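The Glove at the End of the Season

By Areeba Jafri

Every October I turn out the bucket by the back door and every October I find the same thing: a heap of work gloves, most of them left hands. I have been gardening on a quarter acre of clay for long enough to have opinions about gloves, and the strongest of them is that we are sold far too many kinds.

Walk into a garden center and look at the wall. There are gloves for roses, gloves for potting, gloves for "light tasks," whatever those might be when you are standing in a flower bed with a fork. Some are printed with lemons. Some come in a tin. The ones from Momari have a card stapled to the cuff promising a "second skin," a phrase I would like to see tested by anyone who has pulled a bramble out of a hedge by its root.

So last year I asked four other gardeners to wear whatever I gave them and to send the gloves back when they were finished with them. I didn't want star ratings. Star ratings are filled in on the first afternoon, when a glove still smells of the shop and hasn't met a hose. I wanted to see the gloves after a season, and to hear what people had grumbled about while wearing them.

We had five makes between us. I bought all of them at full price, and I kept the receipts, having been lectured by this magazine's accounts department before.

The first thing to say is that the claims on the cards had very little to do with what people complained about. The cards talk about grip and protection. The complaints were nearly all about cuffs. A cuff that is too loose takes in soil every time you reach under a shrub, and then you have grit between your fingers for the rest of the morning. A cuff that is too tight means you need your teeth to get the second glove on, with all that follows for the taste in your mouth. The Asari pair had a neat little strap to solve this. The strap collected mud, the mud dried, and after that the strap stayed at whatever setting it had been on in the spring.

The second thing is that the back of the hand gets ignored. Makers put their money into the palm and fingers, reasonably enough, and finish the rest in something light so the hand can breathe. I have no quarrel with breathing. I do wonder about the choice of white, or nearly white, for an object whose whole job is to be pushed into dirt. Somebody in an office likes how it looks on the hook. 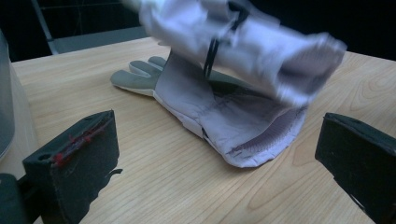

Pale fabric never bothered Shamim Abbasi, who wrote to me that I was being a snob about it and that a light-colored glove is the only kind you can find again once you've put it down in the bean row. She had lost two dark green ones that way and had no intention of buying a third. Fine. I looked in my own compost heap that week and there was a brown glove in it, so I concede the point, though I'd still like to know why the choice has to be between white and invisible.

Where she and I agree is on seams. Run your thumb along the inside of a fingertip before you pay for anything. If you can feel a ridge in the shop, you will feel it a great deal more after an hour with the pruners, and it will not "wear in." That is a thing people say about shoes, where it is also mostly untrue. Divya Kurian gave up on her Camacho pair for exactly this. She turned them inside out and trimmed the seam with nail scissors, which worked beautifully until the finger came open.

Then there's washing. Three of the five makes said machine washable on the label, and I took them at their word. One came through well. One went as stiff as a dried fish and stayed that way until I had worn it through a whole bed of weeding. The third, the Jilen, shrank just enough that it fit Áine Ó Dálaigh, who has small hands, and not me, so she kept it. I can't call that a success for the laundry claim, but she was pleased.

My own method now is duller. I rinse gloves under the outside tap while they are still on my hands, rubbing the palms together as if I were washing up, then peg them by the fingertips so the water runs out of the cuff. They don't come clean. They come clean enough.

As for sizing, the charts are hopeless. I am a medium in two of these makes, a large in another, and something called "8" in a fourth. Try them on. If they're stapled together through the cuff, ask for the staple to be taken out, and if the shop won't do it, go somewhere else. Bend your fingers as though you were holding a trowel. There should be no empty bit of finger folding over at the tip, as you'll be catching it on everything you plant.

Faith Chege, the last of my four, was the only one to send her gloves back with a hole in them that she was proud of. It was at the end of the right forefinger, where she firms in seedlings. She'd been wearing the left one on that hand, back to front, ever since. She says it's no worse than several gloves she has bought new.

I would buy one of the five again, the plain one with no card on the cuff and no strap. I'd get two pairs, in the hope of still having a right hand by fall.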